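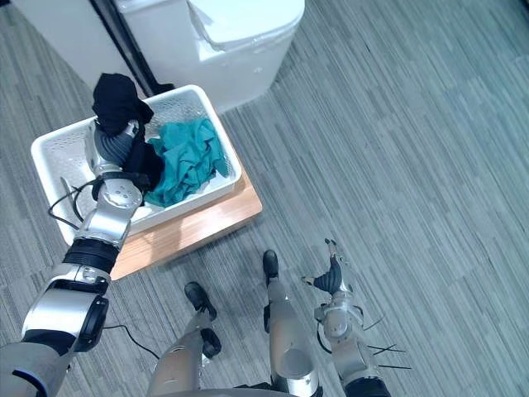 A black cloth and a white storage basket.

Most of us own too many clothes, and I think the shops that sell them should have to repair them. I don't mean for a year, or until the receipt fades. I mean for as long as the shop is trading.

I bought a coat from Mansour four winters ago. The lining went at the armhole last December. I took it back and asked what they would charge to mend it. The assistant was polite and had no price to give me, as they don't mend things. She offered me money off a new coat. I paid a man called Karim Nasr to do it in his shop behind the station, and it took him less than an hour.

The trade will say that repair costs too much. For a thin T-shirt it probably does. But that tells us something about the price of the T-shirt. If a seller knew that every loose seam would come back over the counter, the seams would be sewn better in the first place.

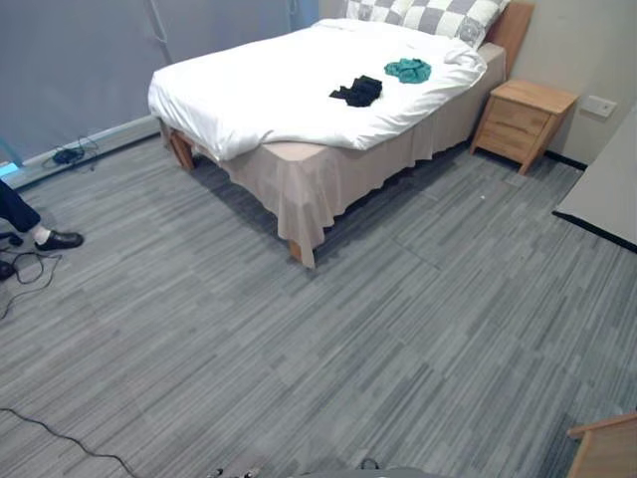

There is also the matter of who knows how to do the work. My mother could turn a collar. I can sew on a button and not much else, and my son would have to look that up. A town of any size ought to have several people like Mr Nasr, and ours has him and a dry cleaner who does hems.

Kenza El Idrissi wrote on this page that a repair law would push up prices for families who are already short. It's a fair worry. I would start with coats, shoes and school uniform, where a family spends most and where a mend saves most. Small shops could share one workroom between them and split the bill.

My coat, meanwhile, is on its fifth winter. The pocket is starting to go.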